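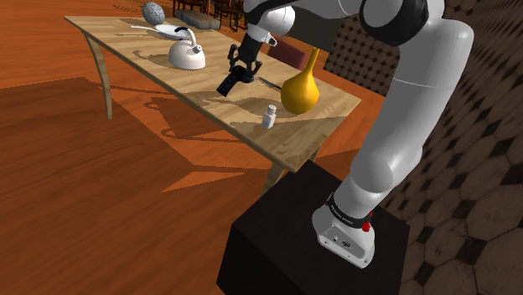
Flodby records people showing robots how to do household jobs. A person sits at a desk in our office in Nadville, holds a hand controller, and moves the arm through the job from start to finish. We save the joint positions, the gripper opening and the camera views for every attempt, and our customers use those recordings to train their own control software. Much of our current work is done in simulation, with a Franka Emika arm set up beside a wooden table. The objects are the kind found in most kitchens. A knife held in the gripper a short way from a tall yellow vase is a normal piece of work for our operators, and it takes practice to move the blade without touching anything else on the table.

How we started

Flodby was set up by Ronaldo Cabrera and Unnur Þrastardóttir. They had worked together at Vídalín, where they taught factory arms by hand: one person took hold of the wrist, pushed the arm along the path, and pressed a button at each point to be kept. That method is fine for a weld or a screw. It gave poor results on soft or loose items, and changing the layout meant going back to the start. They left to work on remote control and took the first office in Nadville with 2 desks and one arm. We now have 8 operator desks.

We still teach by hand when a customer asks for it. Guðlaug Hviid runs that side and visits customer sites with her own kit.

What we do

Most projects begin with a task list from the customer. Ingvar Kragh goes through it and writes an operator sheet for each task, saying what the start layout may look like, what counts as finished, and when to stop and throw the attempt away. The room changes between sessions. Furniture, walls, floors and lighting are swapped, and the objects are put in different places, so that the software does not learn one table by heart.

Each task is done by more than one operator. People have different habits. Some come straight down on an object and some come in from the side, and customers generally want both. 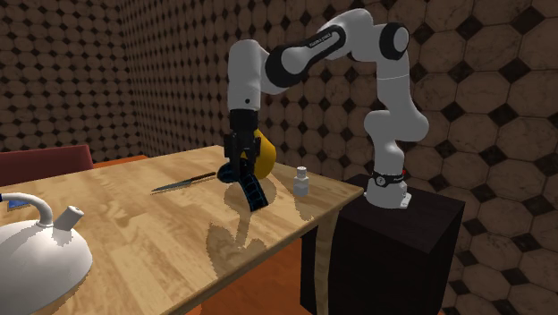

Image: Flodby / simulation desk

Picking things up near other things is a large part of the work. The arm may be holding something that hangs below the fingers while a knife lies on one side and a small bottle stands on the other. The operator has to keep track of the hanging part as well as the fingers. New operators usually watch only the gripper, and this is the first habit we train out of them.

Zekia

Zekia is our own recording program. It runs the operator desk, stores the attempts and lets a reviewer play them back at any speed. Kári Hedegaard wrote the first version and still maintains it. Zekia works with simulated and real arms, and the files have the same layout in both cases. Customers can get it with a recording contract or license it separately.

Our operators

Operators are employees and are paid by the hour, not by the attempt. Training takes 5 days. Shifts at the controller are short, with review work in between. No robotics background is needed, but you should be patient and comfortable doing the same job many times. We take on new operators each July.

Visits and contact

Customers are welcome to sit at a desk and try a task before placing an order. Please write to the Nadville office first so that we can keep a desk free. Questions about Zekia licenses go to Kári, and questions about hand teaching go to Guðlaug.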